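Library > Technical Subjects > Land Measurement > Chapter 4

Chapter 4
Field Notes and the Booking of Measurements

4.1 Purpose of the field book

A survey consists of two records. The first is the set of marks left on the ground: pegs, nails, painted crosses. The second is the field book. Ground marks are disturbed by ploughing, frost and traffic, and within a few years the book is often the only evidence that the work was done. It must therefore be readable by a person who was not present.

Chapter 3 dealt with chaining and taping along a single line. This chapter deals with the writing down of such lines, with the sketch that goes with them, and with the treatment of mistakes. The reduction of the figures to a plan is left to Chapter 5.

4.2 Terms

A station is a point from which measurements are taken. A chain line joins two stations. An offset is a short distance measured at right angles from the chain line to a feature, such as a hedge or the corner of a building. The distance along the line at which the offset is taken is called the chainage, and it is always written before the offset itself.

The term 'booking' means the entry of a measurement at the time it is made. Figures copied later from loose paper have not been booked in this sense, and should be marked as a copy.

4.3 Layout of the page

The page is ruled with two parallel lines down the middle. Chainages are entered between them, starting from the foot of the page and working upwards, so that the left of the page agrees with the left of the line as the surveyor walks it. Offsets are written on the side on which they fall. Each chain line begins on a fresh page — even a very short one.

The head of each page carries the line number, the names of the party and the tape used. In the Gadier survey, which supplies the worked figures for this chapter, line 41 was booked without a tape number. The tape was later found to be stretched, and the whole line had to be measured again by Fulgencio Montes the following September.

4.4 Writing materials

Entries are made in pencil. Ink runs in rain and will not take on damp paper. A hard grade is preferred: soft lead smears when pages rub together in the bag, and the point does not last.
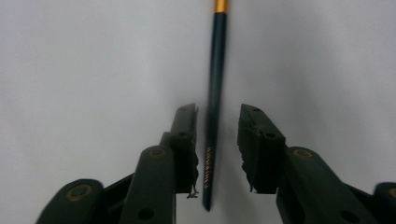 Rubbing out is not allowed. A wrong figure is struck through with a single line, so that it can still be read, and the correct figure is written above it with the booker's initials. If a whole page is spoiled it is crossed from corner to corner and kept in the book.

4.5 The sketch

The sketch is drawn without a scale, but its parts should be in fair proportion. Where the finished plan is to be drawn at 1 to 1,000, small bends in a hedge may be left out of the sketch. At 1 to 300 they must be shown. North is marked on every sheet, and lettering is kept clear of the chain lines.

The exercises at the end of the chapter use the Skisia field sheets.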